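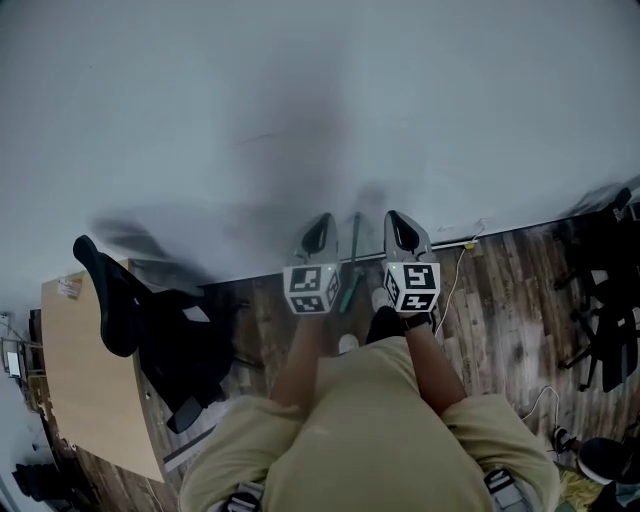
Dark skirting, pale wall and brown and grey plank floor, Sadport.

We use cookies to remember your settings. Accept / Manage

Warm Rooms, Sadport: second progress report to the Pekum Fund
August
By the repairs team, Shim Housing

This report covers the period since our last one, which ended with the surveys complete and no building work started. Work has now begun in most of the homes on the list. It is behind the plan we sent with our application, and the reasons are set out further down.

Homes and households

There are 28 homes in the scheme, all of them on the harbour side of Sadport and all built with suspended ground floors. Work is finished and signed off in 20. Three more are part done. The remaining five have not been started, and in two of these the tenants have asked us to wait until after the school holidays. We have agreed to that.

No household has left the scheme. One moved to another Shim home during the period and the new tenants have agreed to the same works.

What has been done

The job is much the same in each house. The ground floor rooms are checked for draughts, gaps at the skirting are filled, air bricks are cleared and any that are broken are replaced. Where boards can be lifted without damage, insulation is fitted between the joists from above. Where they can't, Mudis have been going in from below through the hatch, which takes longer and means an extra visit.

Mudis have fitted 1,182 metres of sealing strip so far. The estimate in the application was too low because it left out hallways. Hallways have proved to be the coldest part of several of the houses, so we have kept them in and will cover the extra strip from our own repairs budget.

Extractor fans have been fitted in kitchens where the survey found damp on the outside wall. The first batch were noisy and tenants were switching them off at the isolator. We changed to a quieter model and went back to the houses that had the old ones. The supplier took the first batch back for credit.

Delays

Two things held us up. The first was rot in the joists of four adjoining houses, found when the floors were opened. This had to be repaired before insulation could go in. The second was access. Our letters offered weekday mornings only and a good number of tenants work early shifts at the port. Bookings improved once we offered appointments after 4pm, and we should have done this from the start.

We expect to finish one month later than planned. The final report will be late by the same amount, and we would be grateful for written agreement to this.

Spending

The grant is being spent in line with the budget except for one item. The joist repairs came to £3,000 and were charged to contingency, which is now used up. Any further rot will be paid for by Shim. Invoices to the end of the period are attached separately, together with the Mudis day sheets.

Tenant feedback

Most comments have been about warmth underfoot and about dust. Tenants asked for more notice of when furniture had to be moved, and Mudis now ring the day before. Two households reported doors catching after the work and both doors have been trimmed. We do not yet have heating figures, as no finished home has been through a cold month. Meter readings were taken at each sign-off and will be repeated in the new year.

Next period

Finish the three part-done homes and start the other five. Recheck the air bricks on the seaward side, where sand collects. Send out the tenant survey, with a paper copy for those who want one.

Contact: repairs office, Shim Housing, Sadport | © Shim Housing | Back to top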